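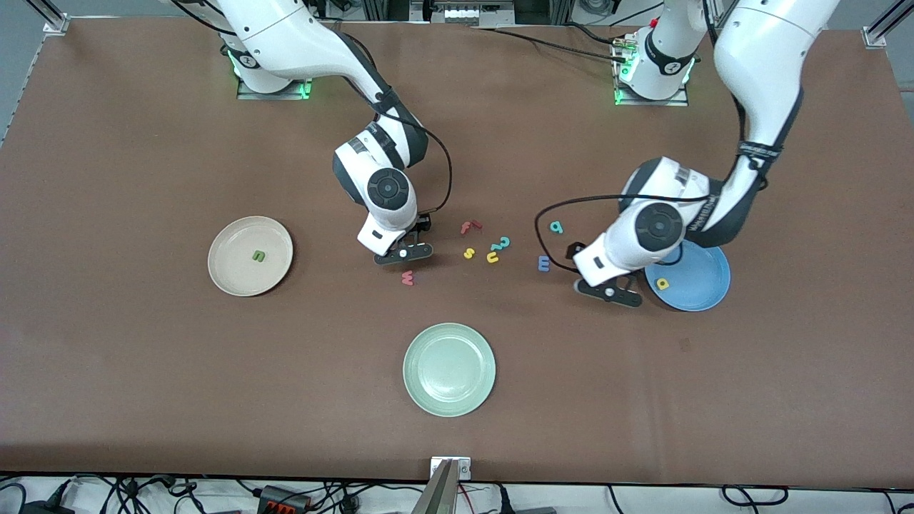 Figure 2. Workspace for the letter-sorting task, with both arms above the table, foam letters between them and three plates.

4.2 Student Data Collection

The letter-sorting task was designed and run by students in the second-year manipulation course at Provgate. Each team was asked to write a short task description, collect its own demonstrations, and train a policy on them before the end of June. The task reported in this section came from the team led by Aslı Taşdemir. It was chosen because the objects are cheap, light and hard to pick up cleanly: a foam letter lies nearly flat, and a finger that comes in too low pushes it along the table before the grip closes.

The setup is shown in Figure 2. Two arms are mounted along the far edge of the table and share the area in the middle. Letters are scattered by hand before each episode, and the operator moves them one at a time onto the plates. The team's rules left the choice of arm to the operator, with one exception - a letter lying closer to one gripper than the other had to be taken by the nearer arm. Letters could start in any orientation, and some episodes began with letters already on a plate, as the figure may show. These were to be left alone.

The students recorded 3312 pick attempts over the term. Of these, 597 were removed during review, mostly for double grasps or for letters dropped outside the plates. Review was done in the Curkeo annotation tool by a student who had not operated the arms in that session. Disagreements went to Annelies Reisinger, who taught the lab section.

Two problems came up early. Operators tended to clear the middle of the table first and leave isolated letters for last, so the policy learned a fixed order and stalled when only an outlying letter remained. The team responded by adding short episodes that started with a single letter away from the others. The second problem was letter identity. Rotated letters such as "u" and "n" were labeled differently by different reviewers, and the labels were merged for training. Results with and without the merged labels are given in Section 5.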